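Goline Watershed Council
Minutes of the Regular Meeting
10 May 2021

Present: Eetu Savolainen (chair), Priya Raman (secretary), Walt Dorsey, Carmen Ibarra, Lyle Hutchins, Jo Beecham, Nadine Foss (county liaison, non-voting)
Absent: Tom Ostrander (excused)
Guests: two residents of Hovitz Road, one representative of Vakulenko Engineering

1. Call to order
The chair called the meeting to order at 6:32 p.m. A quorum was present.

2. Approval of agenda
Hutchins asked that the culvert item be moved ahead of the budget item so the guests from Hovitz Road could leave early. Agenda approved as changed.

3. Minutes of the previous meeting
Ibarra noted that the March minutes gave the wrong name for the lower sampling site. It should read "Bitik Creek at the rail bridge," not "Bitik Creek at the mill." Motion to approve as corrected by Ibarra, second by Beecham. Carried. Dorsey abstained as he was not at that meeting.

4. Public comment
A resident of Hovitz Road said that water stood across the road at the Bitik Creek crossing three times over the winter and that the school bus was rerouted each time. She asked who is responsible for clearing the culvert. Foss said the county road department owns the culvert, but the trash rack on the upstream side was put in under a council grant and the council agreed to maintain it. Savolainen said the council would check the grant agreement and reply to her in writing.

A second resident asked whether the willows planted on the east bank could be cut back, as they now block the view of oncoming cars at the bend. Hutchins said pruning is allowed under the planting permit but removal is not. He will look at the bend and flag the stems to be pruned.

5. Hovitz Road culvert
The representative of Vakulenko Engineering gave a summary of the draft culvert study. The present pipe is undersized for the stream and sits too high at the outlet, leaving a drop that small fish cannot pass in summer flow. The study looks at three options: cleaning and relining the existing pipe, replacing it with a larger round pipe, or replacing it with an open-bottom arch set at stream grade. The arch costs the most. It is also the only option the state fish passage program would help pay for.

Dorsey asked how long the road would be closed for the arch. Answer: 6 weeks, if the work is done in the low-flow window. Beecham asked whether a temporary bypass lane had been considered. Answer: yes, but it would require fill in the wetland on the west side and a separate permit.

Ibarra asked that the final report show the flood elevation at the nearest house for each option. The engineer agreed to add it.

Motion by Hutchins to support the open-bottom arch as the preferred option and to send a letter saying so to the county. Second by Ibarra. Discussion: Dorsey said he would sooner wait for the final report. Motion carried, 4 in favor, 1 opposed (Dorsey), 1 abstaining (Raman).

The guests left at 7:20 p.m.

6. Treasurer's report
Raman gave the report in Ostrander's absence. The general account stands at $1,511. The only payment since the last meeting was $690 to the lab for spring nutrient samples. The second half of the county grant has not arrived. Foss said it was held up by a missing signature page and that she would bring a fresh copy to the county office.

Hutchins asked whether the council can pay for the summer samples if the grant is late. Raman said yes for one round, but not for two. Report accepted.

7. Water quality monitoring
Ibarra reported on the spring sampling. Dissolved oxygen was within the normal range at all sites. Turbidity was high at the rail bridge on the second visit, which followed two days of rain. The lab flagged one phosphorus result from the same site as possibly contaminated, and Ibarra recommended leaving it out of the annual summary with a note. No objection.

The conductivity meter is drifting and will need a new probe before the summer round. Beecham will get a price. Until then, samplers should calibrate before each site and write the reading on the field sheet. Several of the spring sheets had this box left blank.

Dorsey asked whether the upper meadow site could be dropped, as the landowner's gate is often locked. Ibarra would like to keep it because it is the only site above the farm ditches. Savolainen will call the landowner about a key.

8. Bank planting
Hutchins walked the planted reach in April. Survival is good on the east bank and poor on the west, where deer have browsed most of the dogwood. Some of the plastic tubes have come loose and washed down to the rail bridge. He asked for help picking them up before the grass gets tall. Beecham and Dorsey will go with him.

Replacement planting is set for October. The nursery needs an order by the end of summer. Hutchins suggested ordering fewer dogwood and more alder. Raman asked that the order be split so that part of it can be charged to the county grant. Agreed.

9. Beaver activity
A new dam has been built downstream of the meadow. Foss has had one call from a neighbor about water backing up into a hay field. Savolainen visited and found the water still below the field edge. The council discussed a flow device of the kind used on the Goline side channel. No action for now. Foss will tell the neighbor that any removal needs a state permit.

10. Display for the county water fair
Beecham has reserved a table. She will bring the watershed map and the jars of stream insects, and Ibarra will redo the panel on septic care, which has an old phone number on it. Raman asked that the sign-up sheet have a column for email this time. Setup is at 9 a.m. and the display must be down by 3 p.m.

11. Action items
Savolainen: reply to Hovitz Road resident on trash rack; call meadow landowner.
Raman: letter to county on culvert option.
Hutchins: flag willows at the bend; draft nursery order.
Beecham: price for conductivity probe.
Ibarra: annual summary note; septic panel.
Foss: signature page for grant; call to hay field neighbor.

12. Adjournment
Motion to adjourn by Beecham, second by Dorsey. Carried. The meeting ended at 8:41 p.m.

Minutes submitted by Priya Raman, secretary. 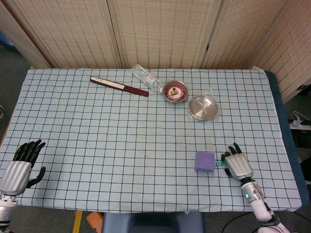

Attachments
Draft culvert study, summary pages
Spring sampling results
Account statement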